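The Corduroy Shirt Comes Out of the Drawer

By Diarmuid Hanrahan
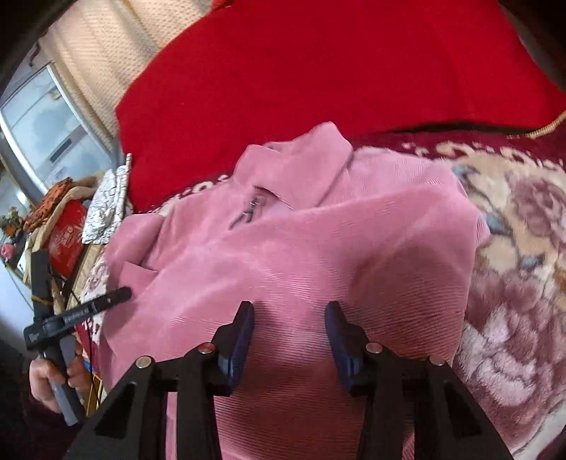 Folding on the bed, like my mother did

I have owned a folding board. It was a hinged plastic thing from Zurkside, and it promised that every shirt in the house would come out the same size, like slices of bread. I used it for one winter. Then it slid behind the dresser and I left it there, and I went back to folding on top of the bed with the fuzzy flowered blanket still on it, which is how I learned and how I suspect I'll always do it.

People who know about laundry will tell you to use a hard, flat surface. They're right! A plush blanket gives under your hands, and a sleeve you smoothed a second ago creeps out again. But corduroy seems to like it. The ribs grab the pile a little and the whole shirt stays put while you bring one side over the other, where on my kitchen table it skates off toward the fruit bowl.

The pink one is my favorite thing to fold, and also the most annoying. It's a dusty rose, darker down in the creases, with ribs so fine you could miss them from across the room. And it has a proper pointed collar, and that collar has opinions. Press one side down and the other stands up in a peak. I used to fight it. Now I let it do what it wants until the body is folded, and only then go back and lay the points flat with the side of my hand (never the iron, I ruined a brown pair of pants that way and the shine never came out).

A word about ribs

My aunt worked the counter at Nic Giolla, a fabric shop with 194 bolts on the back wall and one very loud radio, and she taught me to buy corduroy with my eyes shut. Rub it up, rub it down. One direction feels smooth and the other pushes back. Fold it so you're stroking with the smooth direction and it looks rich. Go against it and it looks tired before you've even worn it.

She also said to fold along the ribs wherever you can. A crease that runs with them hardly shows the next day. A crease straight across will follow you to work, and to lunch, and to your cousin's engagement party.

So my order goes like this. Front closed, side edges brought in, sleeves laid back down the body, then up from the hem in thirds. Thick corduroy won't do quarters. You get a brick, and the brick falls open in the drawer. I fold mine loosely and stand them on edge, and in October, when the sweaters come down from the closet shelf, the corduroy gets the middle drawer to itself.

What the drawer costs

I did once spend money on this. Hokudeck makes cotton drawer dividers, and I bought a set after reading almost 2000 words about them late at night, which should tell you something about my evenings. They're fine. They keep the shirts upright. A shoebox cut in half did the same job for years, though it did not smell as nice.

The part I still haven't solved is the neck. On a soft shirt the opening gapes and the front layer slides, and you end up with a lump under the collar that you only notice when you put the next thing on top of it. I've tried a rolled sock in there. It works until you need the socks.

Comments

marlow_hems: Thirds, yes! I did quarters for years and could not work out why the drawer wouldn't close.

Pilar: Hanging ruins the shoulders on mine so I fold too, but inside out. Keeps the lint off.

bexinthebasement: Please say more about the shine on the pants. Is there any saving them? Asking for a skirt.

Tobin R.: Steam from the wrong side, bexinthebasement, and a soft brush. Don't press. Helped mine a bit.

More from Home

The Skilus sweater comb, six months in
Where do the odd pillowcases go?
Airing a wool blanket in a small apartment
Letters: your worst ironing stories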